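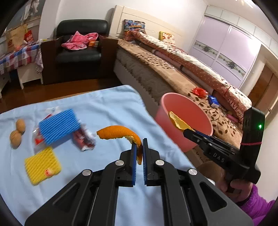
Jorine Film Availability Table

Version 3, updated in January

Summary

The Jorine table lists where feature films can be rented, bought or streamed, one row per film per service. It holds 4000 rows covering films released in theaters or straight to home viewing. It was put together for people who write listings pages, run film clubs, or study how long a movie takes to get from theaters to the living room.

The table does not contain posters, trailers, plot summaries or reviews. It has no links to video files.

Files

films.csv: one row per film, with title, original title, year, running time and main language
offers.csv: one row per film per service, with the type of offer and the dates it was seen
services.csv: the 33 services covered, with country and a short code
changes.txt: corrections made after each release

All files are UTF-8 with commas as separators. Titles that contain a comma are in double quotes. Dates are written year first.

Columns in offers.csv

film_id: matches the same column in films.csv
service: short code from services.csv
country: two-letter code
offer: one of rent, buy, subscription, free
first_seen: the first day the offer showed up in a check
last_seen: the last day it showed up
price: in local currency, blank for subscription and free
cut: theatrical, extended, director, or unknown

The cut column is new in version 3. It was the most requested change. Longer cuts of the same film often sit on a different service from the theatrical cut, and earlier versions mixed the two together. Where a service gives only a running time, the cut was worked out by comparing that time with films.csv. If the two differ by less than four minutes, the row is marked theatrical. PAL speedup causes some wrong answers, mostly in older titles.

How the data was collected

Service catalogs were checked twice a month and the results merged by title, year and running time. Matches that failed on any of the three went to a manual list. For this release the manual list had 275 entries, and all of them were settled by Idun Dalen, who also maintains the table. The merge script is called Eide and is in the tools folder. It needs Python 3.9 or later and nothing else.

To rebuild offers.csv from the raw checks, run:

python eide.py --raw raw/ --out offers.csv

The raw folder is not part of the download. Write to the maintainer if you need it.

Known problems

A first_seen date can be up to two weeks later than the real launch. Do not use it as a release date.

Films with the same title and year are hard to tell apart. There are 53 such films in the table, and each has a note in films.csv.

Dubbed versions sold as separate titles are counted as separate offers. If you want one row per film, group by film_id and country first.

The service with the code BRL is Bralau, which renamed its store partway through version 2. Rows under the old code OBR were moved over, but the price history before the change is missing.

Kalteck lists some films as free when they are free only with a trial. These are now marked subscription. A few may have been missed.

Prices do not include short sales that began and ended between two checks.

Changes since version 2

Added the cut column
Moved OBR rows to BRL
Removed short films under 40 minutes
Fixed accents in Spanish and Portuguese titles
Blank prices are now empty instead of 0

The column order in offers.csv has changed. Scripts that read columns by position need to be updated, and scripts that read them by name will work as before.

License and credit

The table may be used and shared, including in paid work, as long as Jorine is named as the source and changes are noted. The Eide script is under the MIT license. Service names belong to their owners.

Corrections

Send corrections as a plain list with the film_id, the column, the current value and the right one. A link to the service page helps. Corrections go into the next release and are logged in changes.txt under the name of the sender, unless you ask to be left out.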